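Grippers talk, my notes. 20 min plus questions. DON'T read these out loud, Samuele

Open with: who here has bought a hand they regretted. Wait for the laugh. If no laugh go straight on.

Who we are, quick. Me, Samuele Negri, integration. Noreen Gallagher ran the trials. Renata Farías did the controller side, she's in the third row, wave. Bamham lent us the bench space. Thirty seconds max on this.

What we wanted to find out. We had one two-armed robot and a customer with molded parts, thin, shiny, curved all over, no flat spot to grab. Old setup was suction on both arms. Suction fine on the middle of a part, bad near the rim. So, which hand goes on, and does the controller matter more than the hand? (spoiler, yeah kind of. Save it for the end)

Three candidates:
Stikard two-jaw, wide pads. Cheap, simple, easy to fix
Tedesco suction, the one we already had
Revico multi-finger. Heavy, lots of wiring, everybody wanted to play with it

Say the numbers once and slowly. 789 picks total across all three. More than 600 of those were on curved parts, rest on flat ones for a baseline. Same operator start to finish for the curved ones. Don't get dragged into the stats here, table is in the handout.

Stikard part. Good on flat. On the curved pieces it wants to pinch the rim and the part swings round like a door. We tried softer pads, helped a bit. Tried gripping lower, then the jaws hit the wall of the tray. Mention the tray thing, people forget the tray is part of the problem.

Tedesco part. Keep short, most of the room knows suction. Fast when it seals. Dust is the enemy. Renata's line about wiping every part before you pick it, let her say it if she wants.

Now multi-finger. Change slide. Stop talking for a sec, let them look at the left hand first, then the tray.

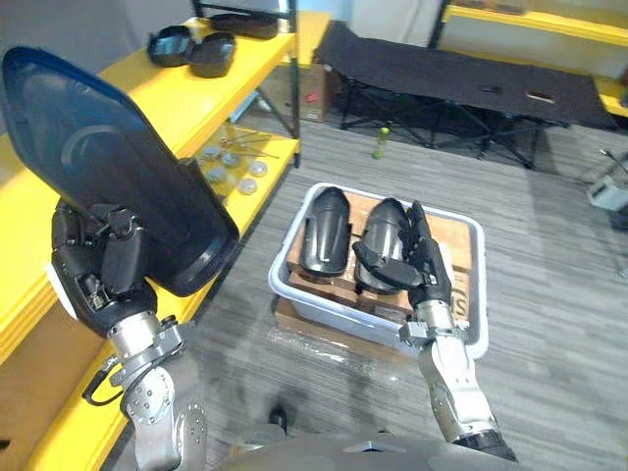

BAMHAM, SEPTEMBER

Fingers on both arms for this one. Left has a shell upright, right has its fingers over the top of one in the tray. Point at how tall the piece is next to the hand, it really towers over it. So wrist torque matters, a lot more than finger force. We had the finger force turned way up for the first week and it was the wrong knob.

Also point out the two shells side by side in the tray. Fingers have to get over the top of one with a neighbor right there. Two-jaw needed more room than that, we had to space the parts out by hand, and no customer is going to do that for you.

Cable loop at the left wrist. Somebody always asks. Leave slack at the wrist!! We zip tied ours down tight in the first build and lost a connector. Noreen has the dead connector in her bag if anyone wants to see it.

Glossy surface = camera trouble. Head camera picks up highlights and the depth gets holes in it. What worked: lower exposure, then take the edge of the part and ignore the middle. What didnt work: matte spray (customer said no, fair enough). Clear plastic wrap on the floor is just as bad for depth btw, pick it up before you calibrate.

Controllers. Two tried, position only and then position plus a compliance layer that Renata wrote. Control loop delay was 130 ms on the old one, 32 on the new one. Same hand, same parts. Operators noticed right away, Concetta Monti asked if we'd swapped the gripper. We hadn't. PAUSE after that, its the main point of the talk

If running late skip the next bit.

Stuff on using two different hands. Mattes Meinecke's idea, fingers left, suction right. Worked OK for handing over, but calibration was a pain, two tool offsets, two sets of limits, and every time the robot restarted one of them came back wrong. Would try again with better software. Wouldn't ship it.

What we'd buy today:
flat parts only, Stikard, done
clean parts and you need speed, Tedesco
tall curved stuff in a tray, Revico, but budget for the controller work first
Fix your delay before you spend anything on fingers

Questions I expect. Price (ask the vendors, I don't have current quotes). Finger wear (pads swapped once, on the left hand). Can it do it without an operator (not yet, ask me next year). Why not a bigger tray (because the customer's tray is the customer's tray).

Thank Bamham again. Handouts are by the door, raw logs on request, email is on the last slide. Check clicker batteries before!!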